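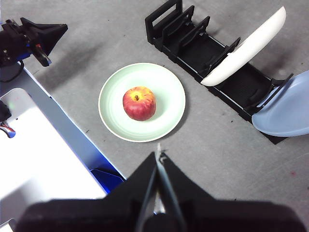
Cell 2: setting up and looking after the two-arm table cell
Handout for week 4. Bring it to the lab, there are not enough spares.

What the cell is for

Tableware handling. Two arms, one gripper each, working side by side. Usual items: plates, a dish rack, something to sit on a plate (an apple does fine, round, rolls if you are careless). Arms run from the Purkero controller, wrist cameras go through the Imby box. The two start separately and the order matters, see below.

Before power

Walk round the cell once. Look for:
- wires hanging near a rail or under an arm. Tuck them back, don't tape them to the moving part
- crumbs, screws, bits on the carpet in the work area. Pick up by hand, then hoover
- gripper fingers meeting cleanly at the tip. A gap on one side = bent finger or loose screw
- lens cover on the wrist camera. Off!! Every year.

Emergency stop: press it, check it latches, twist to release. Do this with the power off and again with it on.

Power up

1. Imby box first. Wait for the steady light.
2. Purkero controller. Wait 75 seconds. It looks ready well before it is.
3. Release stops, both arms.
4. Home left arm, then right arm. Never both together, the elbows can meet.
5. Open and close each gripper 10 times, no load. Listen. A click on closing is usually grit in the slide.

Speed limit for this module is 300 mm/s. The controller will let you type 600 and it will do it. Please don't, that setting is for the Dolan test only and needs me in the room.

Setting the floor height

The carpet gives a bit, so floor height is the one that drifts. Bring the closed finger tips down slowly over bare carpet until a sheet of paper just drags. Save as Z floor. Repeat at three more spots well apart. If one spot is off by more than a couple of mm move the base plates, don't average it out.

Then the plate. Fingers straight above the rim, not the middle (the well is lower, you will get a wrong number). Same paper trick. Save as Z rim.

Placing the rack

Rack goes down at an angle to the rails, not square. Square looks tidier but the wrist has to turn further and the cable goes tight. Check that:
- the arm can reach the slots at both ends without the elbow locking
- there is clear carpet between rack and pick plate, enough for an open gripper to come down
- a plate standing in the end slot doesn't lean into the path. Plates in the end slots tip outwards more than you'd think
Mark the rack corners with chalk once you are happy. Chalk brushes out of the carpet, pen does not.

Light

White surfaces burn out in the wrist camera before anything else does. If a white board has gone completely blank, bring the exposure down until some texture comes back, then check you can still see the inside of the rack. Usually a compromise. Pale plates need their rim showing clearly, as the Fukero software finds the plate by it's rim.

Shadows from the arms: can't be avoided, but do the exposure with both arms in start position so that they are in it.

Weekly care

Wipe fingers with a dry cloth. No solvent on the pads.
Brush the rails, one thin line of oil, wipe off the extra.
Pull gently on every connector. Gently.
Swap any finger screw with a worn head, spares in the drawer marked M3.
Write it in the log even if you found nothing wrong.

If a finger is bent

Stop, power off, both arms. Take both fingers off that gripper and fit a new pair, never one new one old. Torque on the card inside the lid. Then redo homing and floor heigth, all four spots. The old saved values will look close enough. They aren't.

For September resits: same cell, same order, the written part covers everything up to and including Light.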